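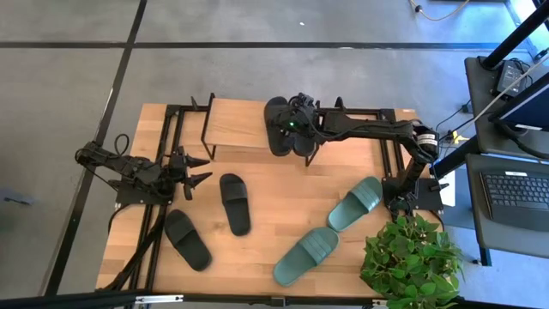 2 min read

Fri 12 January - posted by the author of the Montes footwear notes

Search posts Search

1/ Foam shoe sizing. I spent the past few months comparing size charts for slides, clogs and house slippers sold through the Brademdale outlet. The charts don't agree with each other, and most don't say what they measure.

2/ Three lengths get mixed up. Foot length is heel to longest toe, standing. Footbed length is the inside of the shoe. Outsole length is the outside. A chart that says only "length" could mean any of them.

3/ Liltis prints footbed length. Romedau prints foot length. Same number on both charts, different shoe in the box.
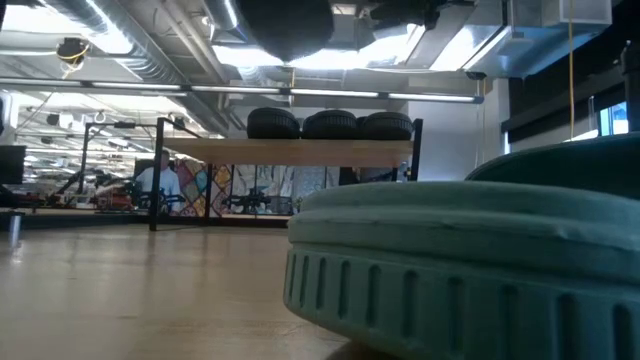
4/ Closed toes make it worse. A slide lets the toes run near the front edge with no harm done. A clog has a wall there, so you need clearance, and a chart copied over from the slide range won't include any.

5/ Then shrinkage. Molded EVA foam can shrink with heat. A car in June is enough in some climates. The shoe gets shorter and the footbed may curl. If you're between sizes and live somewhere hot, take the larger one.

6/ Width is rarely listed. Most foam shoes come in one width per length. If your foot is wide, going up a size buys a little width and a lot of length, and a backless shoe that is too long slaps at the heel.
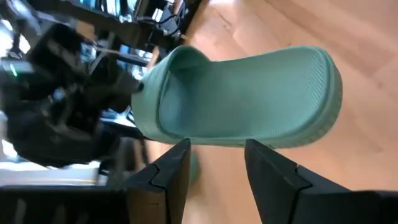

7/ How to measure: paper on a hard floor, heel against a wall, full weight on the foot, pencil held upright. Mark the longest toe. Do both feet in the evening and use the longer one. Write it down in millimeters.

8/ For a shoe you already own and like, measure the footbed with a soft tape along the center line - follow the dip, don't bridge it. Compare that figure only with charts that say "footbed" or "insole."

9/ Half sizes: many foam lines skip them. "9/10" on a label is one mold, so ordering by either number gets you the same shoe.

10/ I'm adding the kids' charts next. They switch numbering partway through and need their own thread.

Last updated Fri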